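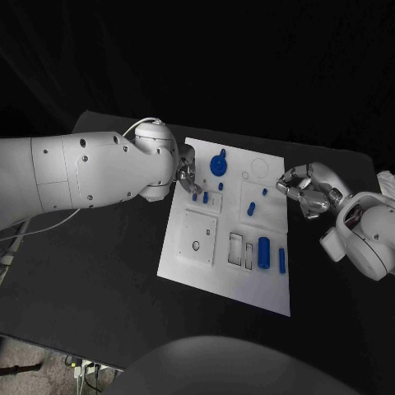

*Two white robot arms with their hands over a white sheet on a black tabletop*

The **Flotuvine** is a type of slip float used in freshwater fishing, mainly for walleye, crappie and channel catfish. It was designed by Apolinar Montes, a bait shop owner in Illormont, and was later sold by the tackle company Plelleo. The name is used both for the original wooden float and for the molded foam version that replaced it. Anglers in the Illormont area also use it as a general word for any long-stemmed slip float.

## Design

Like other slip floats, the Flotuvine slides freely on the line. A stop knot tied above the float sets the depth. When the rig is cast, the weight pulls line down through the stem until the knot meets the top of the float, and the float then stands upright. The bait can be fished deeper than the length of the rod, which a fixed bobber does not allow.

The body is shaped like a narrow pear with the wide end down. The stem runs through the full length of the body and extends below it farther than on most floats of the same size. A brass collar at the bottom of the stem adds weight there, so that the float sits upright before the sinker has reached its depth. An angler can tell that the bait has caught on something on the way down when the float stands high in the water.

The top of the stem has a small ceramic ring to keep the line from cutting a groove in it. Early floats had no ring, and the line would wear through the rim of the stem over a season or two. Montes sold replacement stems at the shop counter.

Four sizes have been made:

| Size | Usual use | Notes |
|---|---|---|
| No. 1 | Crappie, bluegill | Foam only |
| No. 2 | Walleye | Wood and foam |
| No. 3 | Walleye, small catfish | Wood and foam |
| No. 5 | Channel catfish | Wood only, discontinued |

There was no No. 4 in the catalog. A float of that size was drawn up but was close enough to the No. 3 that it was dropped before any were sold.

## History

### Bait shop years

Montes ran a bait shop near the west boat ramp on Lake Akyol, a reservoir outside Illormont. The lake has a long rock shelf where walleye hold in early summer, and most local anglers fished it from anchored boats with leeches under fixed bobbers. The shelf drops off quickly, and a rig set for the top of it would hang well above fish on the slope.

Slip floats were already common elsewhere, but the ones Montes stocked were light and tended to lie flat in a chop. He began turning his own from balsa on a small lathe in the back of the shop, using hollow plastic tube for the stems. The brass collar came later, after a customer wrapped solder wire around the base of a float and brought it back to show him.

The wooden floats were painted black below the waterline and orange above, with a thin white band between. Montes added the band so that anglers could see when a fish had lifted the bait and the float had risen. According to his shop ledger he sold 521 floats in the first full season and 817 in the second.

### Sale to Plelleo

Plelleo, then a maker of hooks and snaps, bought the design from Montes and kept the name. The company continued the wooden floats for a short time, using an outside shop to turn the bodies, but the wood varied in density and many floats had to be rejected. Perla Xolalpa, who handled product design at Plelleo, reworked the float in closed-cell foam. Her version has a slightly longer stem and a lighter collar, and it casts about as far as the wooden one in calm air.

Some anglers preferred the wooden float and said that it sank more slowly on a light bite. Xolalpa disagreed in a letter printed in the company catalog, writing that the foam body "goes under with less pull, not more, and we have put weights on it to make sure." The wooden No. 5 was the last of the original line. Plelleo ended production of it on 30 June 2020.

## Use

The standard rig is tied in this order, starting from the reel:

1. Stop knot, usually braided or dacron thread
2. Small bead
3. Float
4. Egg sinker or split shot
5. Barrel swivel
6. Leader and hook

The bead must be too small to enter the stem and too large to pass over the knot. Plelleo packs a bead with each float. Anglers who reuse old beads sometimes find that the hole has worn wide and the knot slips through, which leaves the bait on the bottom.

For walleye on Lake Akyol, a leader of 18 inches is usual, with a leech or half a nightcrawler on a small hook. The bait is set a foot or so above the rock. Drifting with the float is common in light wind, and the depth is changed by wetting the knot and sliding it along the line. In strong wind most people anchor -- the float drags behind a drifting boat and pulls the bait up.

Crappie anglers use the No. 1 over brush piles in April, often with a small jig in place of live bait. The long stem is a drawback in thick cover, where it can wedge between branches.

The float can be fished at depths of up to 30 feet. Past that, the line takes so long to run through the stem that a plain bottom rig is generally easier. Heavy monofilament also slows it, and the catalog advises a thinner line for the two smaller sizes.

## Collecting

Wooden Flotuvines from the bait shop period are collected in the Illormont area. They can be told from the Plelleo-made wooden floats by the stem, which is clear on the shop floats and white on the later ones. Shop floats were not signed or numbered. A few were painted in yellow instead of orange when Montes ran out of paint, and these usually bring higher prices at local tackle swaps.

Repainted floats are common. Many anglers touched up the tops every winter, and a float with its first coat of paint still whole has probably never been fished. Stems were also replaced often, so a white stem by itself does not prove that a body came from Plelleo. The lathe marks are a better guide -- Montes left a shallow ring at the base of the body, under the collar, and the later wooden floats are smooth there.

## See also

- Bobber stop
- Live bait rig
- Slip sinker
- Waggler float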